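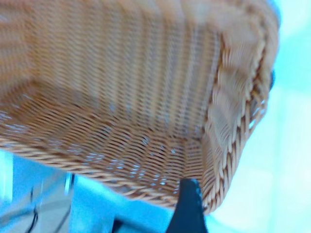
Inside of a woven basket, close up.

28 January 2023
Posted by Zostley

I've been buying less and mending more for a bit over a year now, and the thing I get asked about most is the bread. So I'll write down how the week's baking works in our kitchen, mainly for my own records.

I bake 4 loaves at a time and freeze three of them. The recipe takes 2000 grams of flour, a mix of plain bakers flour and whatever wholemeal is in the cupboard. I used to buy it in small bags from the supermarket. In July I switched to the big sacks from Ghoneim, the wholesaler out past the tip, and it comes out a fair bit cheaper even with the petrol. The sack lives in a lidded bin in the laundry, with a bay leaf in it for weevils. I can't say whether the bay leaf does anything.

The starter is fed the night before and left on the bench. In summer that's too long, so it goes in the fridge at tea time and comes out when I go to bed. I weigh out 300 grams of it in the morning. Salt goes in after the dough has had half an hour to sit. I forgot it altogether at Christmas and we ate the loaves as toast with Vegemite, which covered it well enough.

The oven is an old Mirnex that came with the house. The dial has no numbers left on it, so I bought an oven thermometer and put pen marks on the enamel. It runs hot at the back. I turn the loaves halfway through and take the lids off the pots at the same time. The first two go in while the other two wait in the fridge, and I've found the second pair usually rise better - probably the extra cold time.

Slicing happens once everything has cooled. I slice before freezing, as trying to saw through a frozen loaf is how I wrecked the last bread knife. The replacement is a Sellell from the op shop and it's better than the one I broke.

Last year's flour came to $273 by my receipts, though I lost a couple, so call it a little more. I haven't tried to work out the power. Baking on a hot day also means the house stays warm until late, and for the worst of January I've just been buying bread like everyone else.

Next job is the fridge seal, which has split along the bottom. The new one has been sitting in its packet for a fortnight.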